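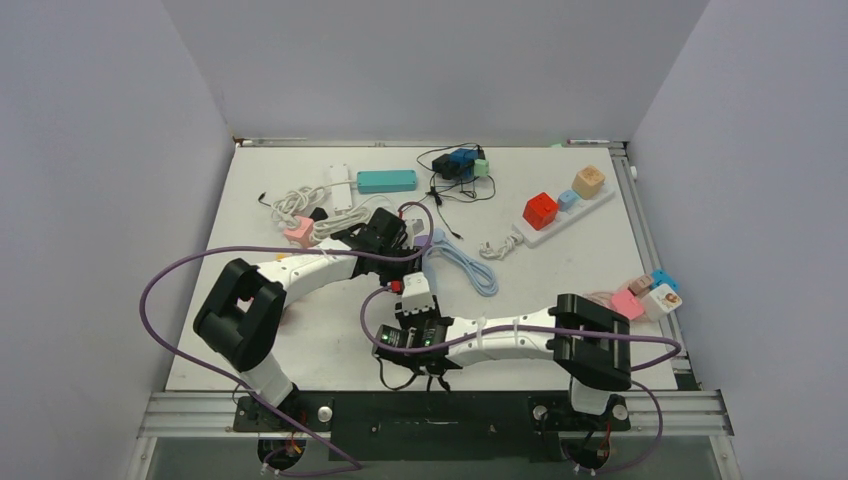 *Our cell with both arms over the table. The purple cables are the ones I write about.*

# Gripper opens by itself for a moment during unplug task, then arm goes to fault

**Yasir Dhanial** – posted December 25, 2022

Good day to all. I have a problem with a two-arm cell and I could not find the same case in the older threads, so I try to write it completely.

The cell sorts chargers. Mixed plugs and adapters are on the table together with a power strip, and the arms must pull the chargers out of the strip and put them to one side. Both arms are driven by one Jurnus controller box, and the pull routine is from the Vemley package, version 5, with only small changes from me.

For many weeks it was working well. Since I changed the cables on the arms in August, I get this fault:

- The gripper closes on the charger normally. The current goes up and stays flat.
- The arm begins to pull.
- In the middle of the pull the gripper loses its grip for a very short time, then the joint goes to fault 7 (communication lost) and the whole arm becomes soft.

The last part is what worries me. When the arm becomes soft it falls slowly toward the table, and one time it came down on my colleague's hand. He was not hurt, but I do not want to continue like this. For now we keep our hands out when the motors have power.

It does not happen on every pull. In my last test I ran 105 pulls and the fault came on 7 of them. The big cube adapters are the worst, because they sit tight and the arm needs more force.

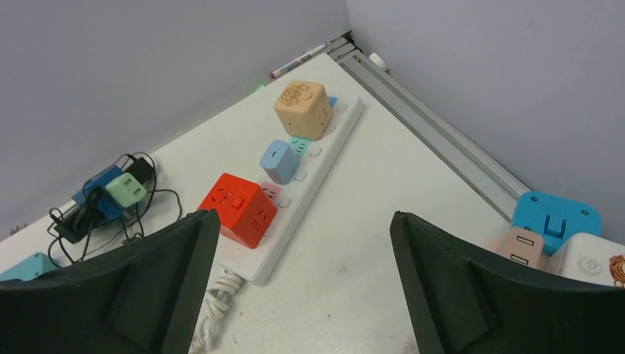
I also looked at the approach angle, because if the fingers come down not straight over the charger, the pull becomes a twist and the load on the wrist is higher. I made the approach slower and more vertical. It helped a little, but the fault is still there.

What I have tried already:

1. New controller firmware. No change.
2. Lower grip current, 80 percent of the old value. Then the small chargers slip out of the fingers, and the fault still comes with the big ones.
3. Exchange of the two power supplies, left to right. The fault stayed with the same arm.
4. Moving the objects to other places, so that the arm does not need to reach so far. With the strip closer to the base the fault is less frequent, but I can not say if this is luck.
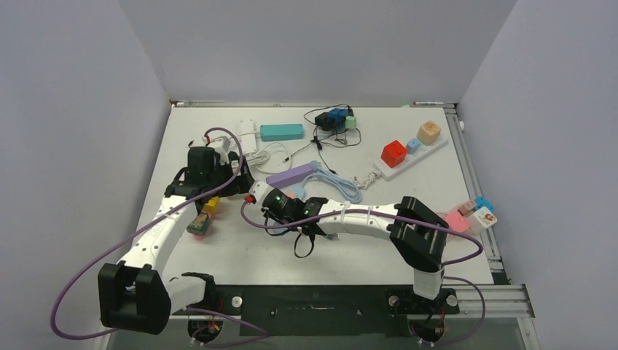
## What I would like to know

Is fault 7 always a cable problem, or can it also come from too much load on the joint? And is there some way to make the arm hold its position when the communication is lost, so it does not fall? I read the Vemley manual two times and I did not find such a setting.

Thank you for your patience with my English.

---

**hegde_user**

Had the same on a Hegde arm, different brand but same kind of bus. Change the cable. It is always the cable.

---

**Jhun Sebastian**

I agree that the cable is the first suspect, but I would like to explain a little more, as "change the cable" is what brought Yasir the problem in the first place.

Fault 7 means only that the controller asked the joint and got no reply in time. Two things can cause this. Either the signal is broken for a moment, or the supply voltage at the joint drops so low that its electronics restart. A hard pull can give you both, because the motors draw the most current exactly when the cable is also bent the most.

To separate them, log the supply voltage at the last joint, the gripper one, during the pull. If it goes down before the fault, you have a supply problem – wire too thin, cable too long, or a bad crimp. If it stays flat and the replies just stop, look at the signal line and at the connectors. Then, with the power off, move the cable by hand through the whole range of the arm and check if it becomes tight at any place. A loop that looks generous in the home position can be too short when the wrist is turned.

The moment to watch is when the fingers are closed on the charger and the pull begins.

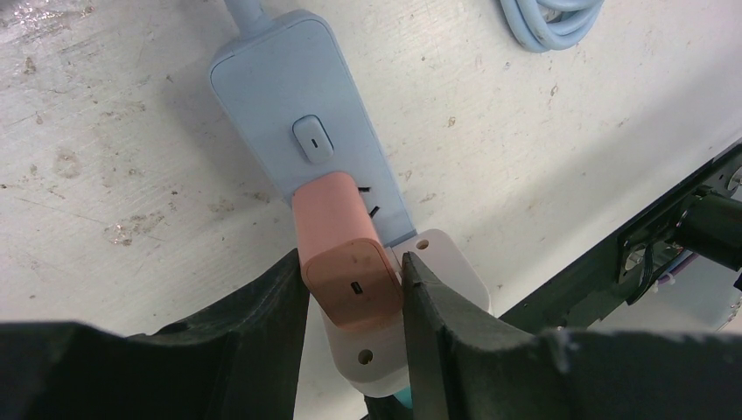 *Yasir's gripper camera, fingers at the pink charger.*

I would also put a strain relief close to the gripper connector, so that the pull of the cable goes to the bracket and does not go to the pins. We had a Covico arm where the plug was moving in its socket a very small amount, and this was enough.

Now the safety part. In my opinion you should not look for this in the pull routine. On most arms of this size there are no brakes, so when the joint restarts it can not hold anything, and no setting will help. What you can do:

- If the joint stays powered and only the communication is lost, some firmware has a watchdog action, "hold" or "release". Look for it in the joint settings, I think not in Vemley but in the Jurnus tool. Please test it with a low arm position first.
- When one arm gives a fault, stop the other one also. They share the same space and the second arm does not know that the first one has fallen in its way.
- Keep the rule about hands, also after the fault is repaired.

---

**Yasir Dhanial**

Thank you Jhun. I logged the voltage today and it goes down clearly before every fault, so it is the supply. I opened the connector at the shoulder and one crimp was holding by only a few strands. I made this crimp myself in August, so I can not blame anybody.

I made it again and the next 80 pulls were without fault. The watchdog setting I have found in the Jurnus tool, it was on "release". I changed it to "hold" but did not test it yet with the arm extended. I will write again after I do it.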